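Kapitel 4
Häuser der Stille: Wie ein Einkehrort entsteht und wovon er lebt

Als ich zum ersten Mal in einem Einkehrhaus übernachtet habe, bin ich nach der Komplet aus Versehen in der Wäschekammer gelandet. Ich durfte ja nicht fragen, wo mein Zimmer ist (dachte ich jedenfalls – beim Schweigen gibt es fast überall Ausnahmen, und Zimmersuche gehört dazu!). Seitdem habe ich viele solcher Häuser besucht, als Gast, als Kursleiter und einmal auch als Aushilfe an der Pforte, und von diesen Erfahrungen lebt das Kapitel.

In Kapitel 3 haben wir uns mit der Geschichte der Exerzitien beschäftigt. Jetzt geht es um die Orte selbst: um Gebäude, Tagesordnung, Verpflegung und Geld. Das klingt trockener, als es ist. Wer einmal erlebt hat, wie eine quietschende Tür eine ganze Meditationsgruppe aus der Ruhe bringt, liest einen Grundriss danach mit anderen Augen.

4.1 Drei Häuser, drei Wege

Wir begleiten in diesem Kapitel drei Häuser. Mendden ist das größte, ein ehemaliges Pfarrgut mit 40 Betten, das vor allem Gruppen aus den umliegenden Gemeinden aufnimmt. Torna liegt auf 837 Metern Höhe am Ende einer Forststraße und nimmt bis zu 10 Gäste gleichzeitig auf, mehr gibt die Küche nicht her. Und dann ist da noch Haus Thorlacius mitten in der Stadt, zwei Stockwerke über einer Druckerei, was ich anfangs für eine Schnapsidee hielt. Inzwischen fahre ich jeden November hin.

4.2 Essen im Schweigen

Über die Mahlzeiten wird in der Fachliteratur erstaunlich wenig geschrieben, dabei sind sie für viele Gäste der schwierigste Teil des Tages. Man sitzt sich gegenüber, hört das Besteck und weiß nicht, wohin mit dem Blick. Einfache Gerichte helfen, finde ich, und Schüsseln, die alle erreichen, ohne jemanden anstupsen zu müssen.
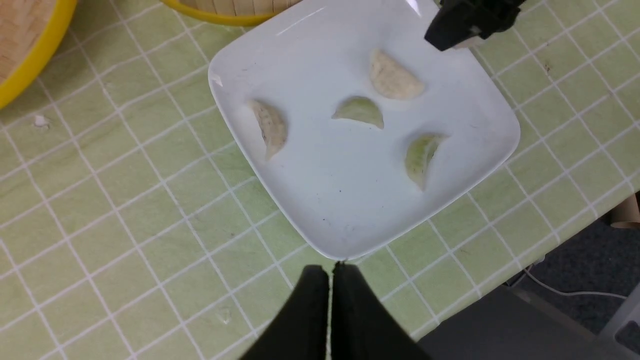
Abb. 4.1: Halbmondförmige Teigtaschen auf einem eckigen Teller.

In Torna wird zum Mittagessen vorgelesen, in Mendden läuft leise Musik, und bei Thorlacius hört man eben gar nichts (außer dienstags die Druckmaschinen). Welche Form besser trägt, darüber kann man wunderbar streiten, und das werden wir in Abschnitt 4.5 auch tun.

4.3 Wozu die Hausordnung?

Nehmen Sie sich vor dem Weiterlesen bitte kurz das Arbeitsheft »Arham« vor und schlagen Sie die Hausordnung auf Seite 2 auf. Mir kam sie beim ersten Lesen furchtbar streng vor – kein Telefon, feste Gebetszeiten, Nachtruhe ab neun. Markieren Sie die Regeln, die Ihnen sofort einleuchten, und mit einer anderen Farbe die, gegen die sich in Ihnen etwas sträubt. Mit den zweiten fangen wir an.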